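5. Preparing and Running a Mixed Load

This section applies to Tisia front-loading washers with the standard control panel. Installation, leveling and removal of the shipping bolts are covered in Section 3. Do not start a load until the leveling procedure has been completed.

5.1 Before you begin

Check that the water supply valves are open and that the drain hose is seated in the standpipe. The hose must not be sealed into the pipe with tape or putty. An airtight joint can siphon water out of the drum during the fill.

CAUTION: Do not wash items that have been in contact with gasoline, solvents, cooking oil or wax. Vapors can ignite inside the drum or in a dryer used afterward.

5.2 Sorting

1. Read the care label on each item. If the label is missing, treat the item as delicate.
2. Separate whites, light colors and dark colors. Plaids and stripes go with the darkest color in the pattern.
3. Set aside new dark garments. Wash them alone for the first 3 cycles.
4. Empty all pockets. Close zippers and hooks. Leave buttons open.
5. Turn printed and knitted garments inside out.
6. Shake out folded or bunched items so that water can reach all of the fabric.

NOTE: Items that shed lint (towels, fleece, flannel) should not be washed with items that collect it (corduroy, synthetics).
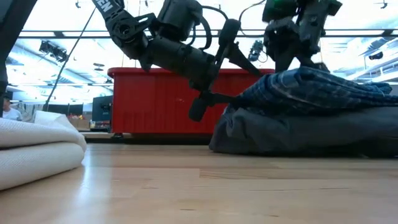
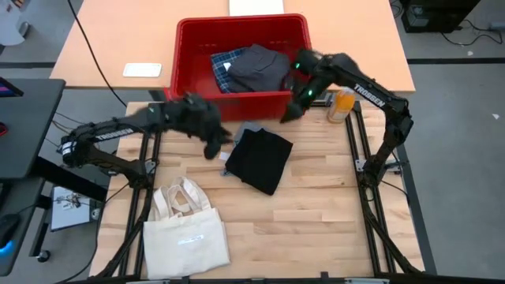 Sorting area. The second view shows plaid and dark gray fabric in a red bin.

5.3 Loading the drum

1. Open the door and check the gasket for coins, hairpins or standing water. Wipe it dry.
2. Place items in the drum one at a time. Mix large and small pieces. A single heavy item may prevent the drum from balancing at high speed.
3. Fill the drum to no more than three-quarters of its height for cottons and to no more than half for synthetics. The maximum dry load for delicates is 6 lb.
4. Push the fabric clear of the gasket and close the door until the latch clicks.

CAUTION: Fabric caught between the door and the gasket will cause a leak and may tear.

5.4 Adding detergent

The dispenser drawer has separate compartments for prewash, main wash and softener. Use high-efficiency detergent only.

1. Pull the drawer out to the stop.
2. Add detergent to the main wash compartment. For liquid, lower the flap first. For powder, raise it.
3. Add softener if required. Do not fill past the line marked MAX.
4. Close the drawer slowly to avoid spilling softener into the main compartment.

If a Billum dosing cap is used, place it in the drum on top of the load and leave the main wash compartment empty. Do not use the cap with delayed start.

5.5 Selecting a cycle

1. Press POWER. The display shows the last cycle used.
2. Turn the dial to MIXED. The default temperature is WARM.
3. To change the temperature, press TEMP until the required setting is lit. Use COLD for any load containing new dark fabric.
4. To change the spin speed, press SPIN. LOW is recommended for knits.
5. Press START. The door locks and the remaining time is displayed.

To add an item after the cycle has started, press and hold START until the padlock symbol goes out. If the symbol stays on, the water level or temperature is too high for the door to be released.

5.6 After the cycle

Remove the load promptly. Leave the door and the drawer partly open so that the interior can dry. If code 864 is displayed, the load was out of balance and the final spin was skipped. Redistribute the items by hand, select SPIN ONLY and press START. If the code returns with a normal load, repeat the leveling procedure in Section 3.

For cleaning of the drain filter, see Section 6.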